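Home Diary Older entries About Contact

We use cookies to remember your settings. Accept Manage

30 August 2021

Up early, before the heat got going. Coffee, then straight to the bakery corner, which I have been putting off all weekend. The plan was to sort out what goes on the tray, what goes in the gift bag and what goes back in the drawer. I had the list from February on the back of an envelope and it was no help, as half of what's on it went to Lemham in the spring.

I kept the red flower paper on the walls. I thought about changing it for something plainer and got as far as looking at samples from Follard, but they wanted too much for the roll and I like the red. The leafy print stays down on the table too. The two patterns fight a bit. I've stopped noticing.

The paper bag went toward the back left, open, with tissue in the top. The cream tray with the brown rim went at the center back, and the long loaf went on first, down the left side. The white slotted spatula leans on it until it's wanted.

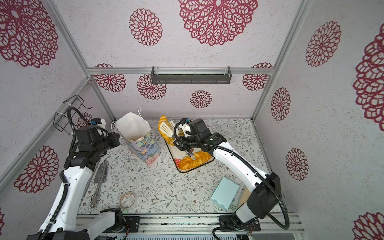 What do you put on the tray first when there's one big loaf and a lot of small pieces? The big loaf, along one edge, and then the small ones wherever they will stay put.

I wrote that down because I asked myself the same thing in February and forgot the answer. If the small buns go on first they end up shoved into the corners and the loaf sits on top of them at a slant. Loaf first, then the croissant, then the round buns. The braided one can go last.

Had toast at ten. Looking at bread all morning makes me want bread, even this kind.

After that, the boxes. I have more boxes than I have things to put in them. The one I like best is the one with the painted flowers, all thick brushwork, mauve and navy with yellow centers. I bought it at the market in Bratden for 4 dollars and I have never decided what it's for. It's a good size for pastries if they are laid flat. It is too good for receipts, which is what it held last winter. I wiped it over with a dry cloth and did the corners twice – dust gets into paint like that, or into anything printed to look like it. 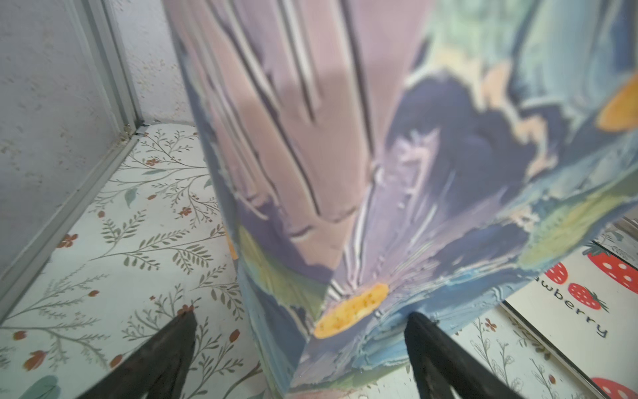
Mhairi Farquharson

I put my name on a card for the bag at this point and then left the card on the windowsill, where it still is. I'll do another tomorrow.

The pale mint box came out next. The lid doesn't sit right on it and hasn't for a long time. I pressed it down and it came up again. I'm not going to glue it. It can hold napkins, where a lid hardly matters.

Lunch was soup. Rang the council about the bins and was on hold for most of it. They gave me a reference number, 1,493, and said somebody would be in touch.

In the afternoon I went through the toy pastries properly. Some of them have been handled so much that I expected worse, but the glazed ones still shine. The pumpkin-shaped bun is the one children go for. It's yellow, darker down in the grooves, and it doesn't look like anything I have ever seen in a real bakery. I tried the tray with the pastries piled close and then with them spread out. Piled close looks more like a shop. Spread out is easier if you want to pick one up without knocking the rest. 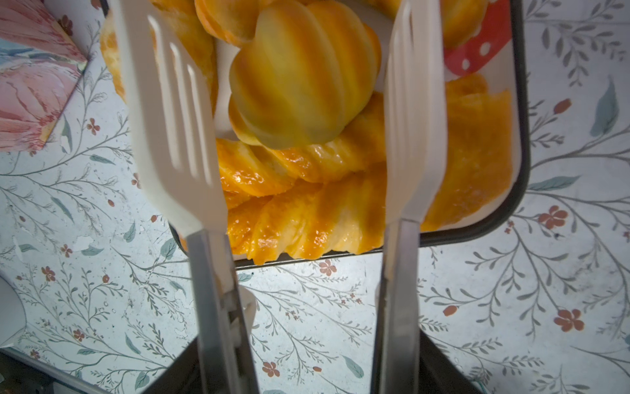 Archie Paterson thinks a pile is a mistake and that buns should always go out in a single layer, and he told me on the phone that no baker he ever bought from would put a bun on top of a twist. I said I had seen it done plenty of times. He said it ruins the glaze. I said these ones don't have that kind of glaze. We left it there and talked about his knee.

I did take a bit of his advice after we hung up, though I won't be telling him. Fewer pieces, with some space around them. It does look better.

The tray is the strawberry one, with the word written across the middle in script. I had thought of keeping it for summer fruit but I don't own any toy fruit worth putting out, so bread it is. The spatula is the right size for the small buns. For the braided loaf I would use two hands.
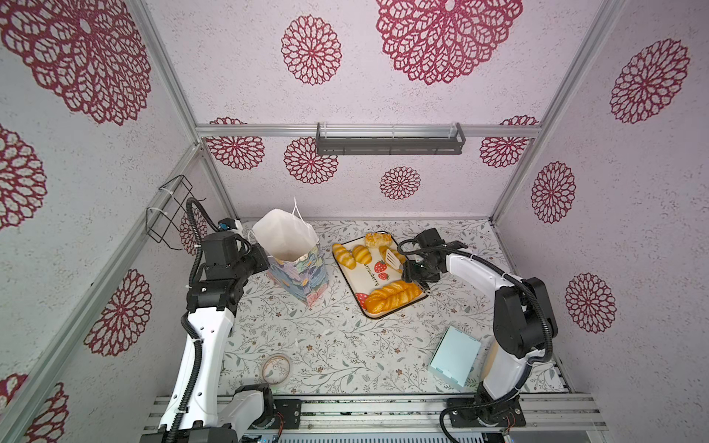 I also want a proper pair of tongs. Maillard had some in their list for 50 cents more than the spatula cost me, and I should have ordered both together and saved the postage. I'll look again at the end of the week.

Still to do: the card for the bag, napkins into the mint box, find where I put the spare tissue paper. The drawer needs a clear-out as well – it sticks on the left and I have to pull it from underneath.

Walked to the post box after supper. Cooler by then. The Lemham parcel weighed 903 grams on the kitchen scale, over what I had guessed, so it needs more stamps and came home with me again. Read for a while. Bed at ten.

Older entries Next Back to top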